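Teaching a Gripper to Pick Up Sticks: What Works on My Bench

I've been running practice sessions by remote control in my Bresport workshop all winter, some on the real arm and plenty more in the simulator, and I keep getting the same emails about it. So I put my notes in one place!

Start in the simulator if you can. My first 100 demos were all done on screen, and I threw away most of them (jerky hands, too much coffee). You can reset a simulated table in a second, and a dropped stick never rolls under the dryer.

Open the fingers before you go down. I used to open them on the way and clip whatever was lying next to the stick I wanted. Now I stop above the table, spread them wide, line up, and then lower — slowly, slower than feels right.

Mix up the angles, too. If every stick points the same way, the robot only learns that one way. I scatter mine fresh for each try and throw in a few short bits as well.
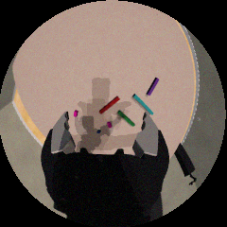

Red, green, teal and purple sticks at different slants in the simulator, fingers spread wide.

Watch the shadows. The gripper throws a big one right where you're working, and small dark pieces get lost in it. When I can't tell where a piece ends, I back off and come in again from another side.

Grab near the middle of the stick, and turn the wrist so the pads close across it, never along it. Long sticks tip if you get greedy and pinch an end.

Keep each demo short. Mine run 11 seconds or so on a good day, one stick per recording. If you fumble, delete it and redo it! I kept my fumbles in the Plenport set and the robot picked up my little wobble before every grab. It took 350 clean ones to train that back out.

Take breaks. My thumbs quit well before I do, and the last few demos of a long evening always end up in the trash.

Next up is the sorting tray, once I've cleared a spot for it.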